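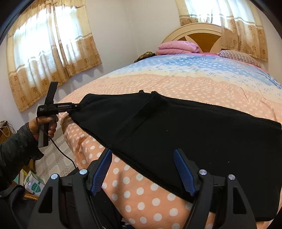 PRINDMONT LODGINGS
Room Safety and Condition Checklist - Bedroom

Date of inspection: Saturday, July 25, 2020
Inspected by: Alun Nicholas
Previous inspection: March

1. Bed and headboard
Satisfactory. The headboard is upright and its brown panel retains a good gloss. Fixings were tightened by hand and no movement was found. Mattress label present and legible.

2. Bedding
Satisfactory. Printed bedspread in place, with light creasing only. The folded pink quilt at the headboard is to be stored in the linen cupboard during the summer months. The brown and black textile in the far corner of the bed is to be shaken out and folded.

3. Clothing and personal items
Comment. One black garment laid out across the bed. Occupants are reminded that clothing should be hung or put away before an inspection.

4. Windows
Satisfactory. Both windows open and close freely. Restrictors tested and found to limit the opening to 100 mm. Daylight is good.

5. Curtains
Action required. The curtains at both windows are of the same flowered pattern and carry no fire-retardancy label. The supplier, Louro, is to be asked for a certificate. The hem at the left-hand window is slightly fringed and should be trimmed or re-stitched if it wears further.

6. Walls
Satisfactory. Plain off-white finish. No damp reading at the corner between the two windows - the March entry may be closed.

7. Electrical
Satisfactory. Sockets tested. The Gesta bedside lamp carries a current test sticker, number 247.

8. Smoke alarm
Action required. The Sillano alarm on the landing sounded on test but its battery is due for replacement. To be completed within 8 days.

9. Door and means of escape
Satisfactory. Door closes fully onto its stop. Clear width on the landing measured at 800 mm, unobstructed.

Overall result: Pass, subject to items 5 and 8.

A copy of this checklist is to be kept in the house file and a second given to the occupant.

Signed: A. Nicholas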